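Bin-Picking Bench: Pre-Purchase Inspection Checklist, with Comments
Walked through and written up by Nandi Ndlovu, May
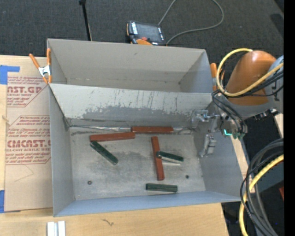
I was asked for a plain yes or no on whether we can carry the present bench over into the new budget, or whether we should be buying the lot again from scratch. I'm afraid you are getting a longer answer than that, as you usually do from me, but I have kept it under item headings so that you can skip to the ones that cost money. Each item has a result, and then my comments for anybody who wants them. Prices are in pounds and come from the two quotations we hold, one from Vandex and one from Ghanem.

SECTION A - BINS AND WORKTOP

A1. Bins free of sharp edges and splits
Result: Pass, with a comment
I ran a gloved hand round both bins and found nothing that caught. The sloping metal wall between them is another matter for looks, as it has a good many dark scratches running down it and a worn patch towards the middle and bottom. The floor of the front bin is scuffed as well. None of that is a safety point, but please let's not pay for polished bins next time, lovely as they look in the catalogue! Plain ones will be just as scratched in a season.

A2. Bins secured so they cannot creep
Result: Action needed
We are still relying on orange-handled spring clamps where the two bins meet. They are perfectly good clamps and I have several at home, but a clamp can be knocked, or borrowed by somebody with a glue-up on the go. I would like proper brackets. Vandex has quoted 43 for the set, fixings included, and I can't see an argument for waiting.

A3. Lining at the back seam of the front bin
Result: Action needed
The shiny, crinkled strip along that seam needs pressing flat or taking out altogether. It costs nothing but ten minutes of somebody's patience. Whoever does it, do write it in the log, so I don't go hunting for it at the next inspection.

A4. Worktop sound and level
Result: Pass
Light plywood, flat, no soft spots that I could find. I would keep it. Ghanem's quotation includes a steel-topped table, and it is a handsome thing, but it takes us over on delivery alone and we have nowhere to put the old one.

A5. Sheet materials stored away from the bench
Result: Action needed
The cast acrylic sheet, still in its tan protective paper, should not be living beside the bins. I know it is meant for the guarding and I know it is handy there. Could it please go in the rack until the guard drawings are agreed? If a corner is chipped we shall be buying it twice, and I have left nothing in the figures for that.

SECTION B - ARM, GRIPPER AND CABLES

B1. Arm housing and covers intact
Result: Pass
Covers all present and tight. The arm stays, whatever else we decide, and I have put nothing down for replacing it.

B2. Gripper suited to the planned work
Result: Pass for now
It is well matched to the rectangular blocks, the reddish-brown and the dark green alike, and I would be content to go on with it for the block trials. The trouble comes when we move to the Sinda parts, which are rounder and a good deal more slippery. Ghanem offers a set of padded fingers at 147, and I would sooner we bought one set and tried it than committed to the whole new gripper on the strength of a brochure. The sales people were very kind on the telephone, but they are sales people.

B3. Cables supported and clear of the arm's path
Result: Action needed
This one bothers me most. The yellow cable loops right round the orange housing and there is a heavy bunch of black ones below it - all sound, no cracks or bare patches when I checked, but there is too much slack for my liking. A cable is cheap until it catches on a bin wall, and then you are paying for a connector and a lost week as well. I have asked for a guide sleeve and two saddles in the first order. Allow 30 for these.

B4. Spare cable set on the shelf
Result: Not met
We have none. Osta, who supplied the last lot, want a fair bit of notice, so I would order early even if the money has to come out of next year's line.

SECTION C - CONTROLS AND FLOOR

C1. Handheld controller within reach and off the floor
Result: Action needed
The controller is on the carpet behind the bins. I have said this before, and I will go on saying it cheerfully until I retire: it needs a hook. The red button is no use to anybody who has to bend down behind a bench to find it. A hook is already in the stores cupboard, second drawer, so there is nothing to buy.

C2. Controller cable clear of walkways
Result: Action needed
It goes with C1, really. Once the controller is hung up, gather the loops and clip them to the leg of the bench.

C3. Floor covering suitable
Result: Pass, with a comment
The grey carpet is comfortable to stand on and nobody wants to lose it. I would put a firm mat on top where the operator stands. Not priced yet.

WHAT I WOULD ASK FOR

Please set the bench line at 3000 for the year. The brackets, padded fingers and cable guides come out of it first, then the guarding, then the spare cables, and I would hold whatever is left until the Sinda trials have told us something useful about the gripper.

Items A3, A5, C1 and C2 need no money and can be done before the order goes in. I will come back and look at those myself, and if the kettle is on, so much the better.

N. Ndlovu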